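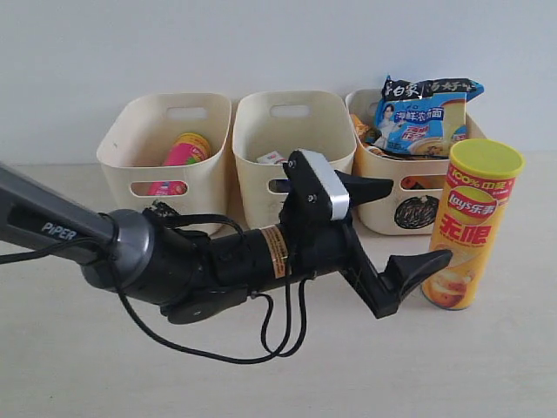 Call for participants: Resau student manipulation project, autumn intake

The Resau project is looking for 6 students to join its tabletop sorting group from September. Places are open to second-year undergraduates and above in any engineering or computing subject. Applicants from other departments will be considered if they can show some programming experience.

The work

The group teaches a single arm with a parallel gripper to pick packaged goods from a table and put them into open bins. Packets, tubs and tall canisters are all in the set. Last year's group recorded 571 picks by teleoperation and trained a first policy on them. It copes well with rigid cylinders and poorly with soft packets, particularly when a bin is already nearly full.

This year's group will extend the recordings, rewrite the grasp scoring and enter the Billov Cup, a student contest held at the end of the spring term. Entries are scored on items placed correctly within a fixed time. Dropped items lose points. Items resting on the rim of a bin do not count.

Roles

Control and motion (two places). Trajectory limits, gripper force settings, cable routing on the wrist. Working knowledge of Python or C++ is required.

Perception (two places). Labelling, camera calibration, detection of shiny and partly hidden packaging. Some experience with image data is useful.

Data and operation (two places). Teleoperation, logging, resetting the table between runs and checking recordings for faults. Training is given. Steady hands and tidy notes matter more than coding.

Time and conditions

Members commit to 7 hours a week in term, of which at least three must be spent in the lab. Sessions run from 4 pm in the Fujimoto Room. The project is unpaid and carries no course credit, though it may be used as the basis for a final-year dissertation with a supervisor's agreement. Travel to the contest is covered by the Prenus student fund.

All members complete the lab safety induction before operating the arm. Long hair must be tied back and lanyards removed at the bench.

How to apply

Send a statement of no more than 200 words naming your preferred role and a second choice, with a link to any code or build you have worked on. Group coursework is acceptable if your own part is marked clearly. Shortlisted applicants will be asked to a short practical session at the bench. Applications go through the Resau page on the department site and close at noon on the last working day of September.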